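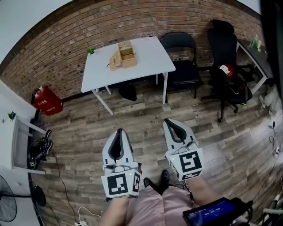
Caring for Wicker Boxes and Baskets

Household Guidance Sheet 30, issued by the Getdale Home Care Service. Reviewed Mar 2, 2025.

Woven wicker is light, strong and inexpensive, and with modest care it will serve a household for many years. It is also easily spoiled by too much water and by dust left to settle in the weave. This sheet covers the small pieces most often kept on a table or desk: lidded baskets, tissue boxes, letter trays and the like. Larger furniture is dealt with in Sheet 2.

Before cleaning

Clear a plain table and work there. A white or pale surface is preferred, as broken ends of cane and crumbs show up readily against it. Potted plants should be moved well to one side, and soil should be kept away from the weave.

Empty the piece completely. Wicker boxes tend to collect receipts, hair ties and old packets of tissues, and a thorough cleaning cannot be done around them. Open the lid and support it with one hand while the other hand works. Lids on small baskets are often fixed with nothing more than a loop of cane or cord, and a lid allowed to fall back under its own weight will loosen that loop in time.

Dusting

Use a soft, dry brush with long bristles. A clean paintbrush of medium width is suitable. Brush along the strands first and then across them, beginning with the inside of the lid and finishing with the base. Turn the piece over and tap it lightly with the palm of the hand. Any dust that remains may be drawn out with a vacuum cleaner on its lowest setting, using the brush attachment.

Pieces in daily use should be dusted every two weeks. Those kept in a bedroom or hallway may be left for a month.

Washing

Washing is seldom needed more than once a year. Residents may find April convenient, when windows can be left open for the drying.

Mix a few drops of mild dish soap in a bowl of lukewarm water. Wring out a cloth until it no longer drips and wipe the weave with it, a small area at a time. Follow with a second cloth and clean water. Do not place the piece in a sink or bath. Many baskets have a card or thin wood base that will swell and separate if it is soaked.

Leave the lid open and stand the piece on a folded towel, away from radiators and direct sun. It should be left overnight. Wicker that is dried too fast becomes brittle, and the first strands to break are generally those at the corners.

Linings

A lining keeps paper and fabric from catching on the rough inner ends of the cane. Cotton is the best choice for general use. A clear plastic bag is acceptable where the contents must be kept dry or dust-free, provided that it is left open at the top and changed when it clouds — a sealed bag will hold damp against the weave.

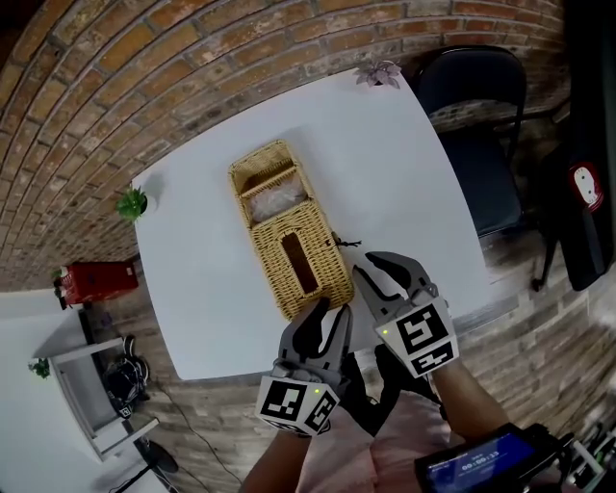
One reader in Clekosthorpe wrote to say that she had followed the advice on plastic linings for a whole winter and found spots of mildew beneath the bag in spring. She now lays a sheet of blotting paper under it and changes the paper each month, and she asked that other households be told of it. We are glad to add her suggestion. Blotting paper is sold by most stationers, and plain paper towel may be used in its place.

If mildew has already formed, brush it off outdoors. Wipe the area with a cloth dampened with equal parts white vinegar and water, and allow the piece to dry fully before a lining is put back.

Ties, cords and small repairs

Cords used as closures should be checked whenever the piece is washed. Replace a frayed cord before it breaks, using waxed thread or thin cotton string of a similar color. Pass the new cord through the same gap in the weave. Forcing a fresh gap will spread the strands and weaken the side.

A loose end of cane may be softened with a damp cloth held over it for several minutes, then tucked back under its neighbor with a blunt knife. A spot of clear wood glue will hold it. Ends too short to tuck should be trimmed flush with nail clippers.

Placing and storage

Keep wicker out of strong sunlight and off damp floors. Nothing heavy should be set on a closed lid. Pieces put away for the season should be wrapped in an old pillowcase and stored where air can reach them — a closet shelf is better than a basement.

Printed copies of this sheet may be requested from the Getdale or Banum office. Please quote reference 3652.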